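Drurkasis H3 - Dreifingerhand für die Tastzelle Loria

Produkte > Greifer und Hände > Dreifingerhände > H3

Artikelnummer: 1075
Lieferzustand: montiert, eingefahren, mit Prüfblatt
Passend für: Tastzelle Loria, Zwischenflansch Idimell

Es gibt Hände, die man anschraubt und vergisst, und es gibt die H3. Wir bauen sie jetzt in der zweiten Ausführung, und ich freue mich immer noch jedes Mal, wenn eine frisch eingestellte Hand zum ersten Mal an einer Gehäusekante entlangfährt und der Finger genau so weit nachgibt, wie er soll! Drei Finger, gegliedert, mit sichtbaren Bolzen und Schrauben an den Gelenken, alles von außen erreichbar. Wer schon einmal einen gekapselten Greifer zerlegen musste, um an einen einzigen Lagerbolzen zu kommen, weiß, warum uns das so wichtig war.

Auf dieser Seite geht es vor allem um Einrichtung und Pflege. Die Maßzeichnungen und das elektrische Anschlussbild liegen im Downloadbereich, dort findet sich auch die Parameterdatei für die Steuerung Hamdan.

Wofür die Hand gedacht ist

Die H3 sitzt in der Tastzelle Loria und prüft Kunststoffgehäuse auf Lage und Nachgiebigkeit. Dazu wird ein Finger gestreckt und an die Seitenwand geführt, die beiden anderen bleiben zurückgezogen. Greifen kann sie natürlich auch, und das sehr ordentlich, aber ihre eigentliche Stärke liegt im Antasten. Radoslava Oravec hat die Fingerglieder gezeichnet und dabei die Spitzen so schmal gehalten, dass man auch in flache Sicken hineinkommt (ein Wunsch aus der ersten Serie, den wir sehr oft gehört haben).

Einbau

Vor dem Anschrauben die Flanschfläche mit einem fusselfreien Tuch abwischen. Der Idimell-Flansch hat einen Passstift, die Hand lässt sich also nur in einer Stellung aufsetzen. Schrauben erst von Hand eindrehen, dann über Kreuz anziehen. Das Drehmoment steht auf dem Prüfblatt und gilt jeweils für die mitgelieferten Schrauben, bitte keine anderen verwenden.

Das Kabel kommt seitlich aus dem Handgelenk und braucht eine großzügige Schlaufe. Drehen Sie das Gelenk einmal langsam von Anschlag zu Anschlag und schauen Sie dabei auf das Kabel, nicht auf den Bildschirm. Wenn es irgendwo spannt, die Schlaufe verlängern und noch einmal drehen.

Nullstellung der Finger

Nach dem Einschalten fährt die Hand alle drei Finger nacheinander an den hinteren Anschlag. Im Hamdan-Menü erscheint danach für jeden Finger ein Zählerwert. Bei einer neu eingestellten Hand steht für den Tastfinger 597 im Protokoll, und dieser Wert sollte sich bei der eigenen Hand nach dem Einbau wiederfinden. Weicht er ab, zuerst die Hand stromlos machen und den Bolzen am unteren Glied prüfen. Meist sitzt dort nur die Sicherung nicht ganz in der Nut.

Vitalii Demchenko aus unserer Montage empfiehlt, den Tastfinger anschließend zweimal von Hand durchzubewegen, natürlich ohne Strom. Man spürt sofort, ob das Gelenk frei läuft - ein leises, gleichmäßiges Gleiten, kein Rasten.

Antastpunkt einrichten

Das Werkstück flach auflegen und den Tastfinger gestreckt anfahren, die letzten Millimeter nur noch im Schrittbetrieb. Die Spitze soll senkrecht auf die Wand zeigen. Achten Sie auf das Verbindungsblech zwischen Finger und Handbasis: Es darf weder am Gehäuse noch am Tisch anstoßen, auch dann nicht, wenn der Finger nachgibt.
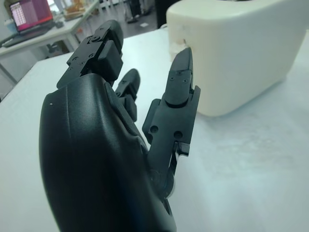 Tastfinger gestreckt an der linken Seite eines cremefarbenen Gehäuses.

Ist der Punkt gefunden, wird er in Hamdan gespeichert und aus drei Richtungen wiederholt angefahren. Die Streuung sehen Sie direkt im Diagramm. Wir nehmen für den ersten Durchgang immer die niedrigste Geschwindigkeit, danach darf es flotter gehen, und es macht wirklich Spaß zuzusehen, wie dicht die Punkte beieinander bleiben!

Raue oder bereits verkratzte Stellen eignen sich schlecht als Antastpunkt. Ein kleines Stück daneben, auf glatter Fläche, wird die Messung deutlich ruhiger.

Pflege

Schwarze Schale: trocken abwischen, bei Bedarf mit leicht feuchtem Tuch. Kein Alkohol auf der matten Oberfläche, sie wird sonst fleckig.
Gelenkbolzen: einmal im Monat auf festen Sitz prüfen.
Fingerspitzen: auf Abrieb kontrollieren, bei sichtbarer Kante tauschen.
Verbindungsblech: auf Grate und Verbiegung ansehen, nicht nachbiegen.
Schmierung: nur das beiliegende Fett, ein Tropfen je Gelenk, Überschuss abnehmen.

Fingerspitze tauschen

Hand stromlos machen, Finger strecken, Schraube am oberen Glied lösen und die Spitze nach vorn abziehen. Neue Spitze aufschieben, bis sie hörbar einrastet, Schraube wieder eindrehen. Danach die Nullfahrt wiederholen und den Antastpunkt neu aufnehmen. Hamisi Chege schafft das während einer Kaffeepause, beim ersten Mal darf man sich ruhig mehr Zeit lassen.

Ersatzteile

Fingerspitze, schmal
Bolzensatz mit Sicherungen
Verbindungsblech
Fett, kleine Tube
Flanschschrauben, Satz

Die Spitzen der ersten Ausführung passen nicht auf die zweite. Im August kommt eine breitere Spitze für weiche Schaumteile dazu - Vorbestellungen nimmt Dexter Barredo im Ersatzteillager entgegen. Bitte bei jeder Bestellung die Seriennummer vom Prüfblatt angeben.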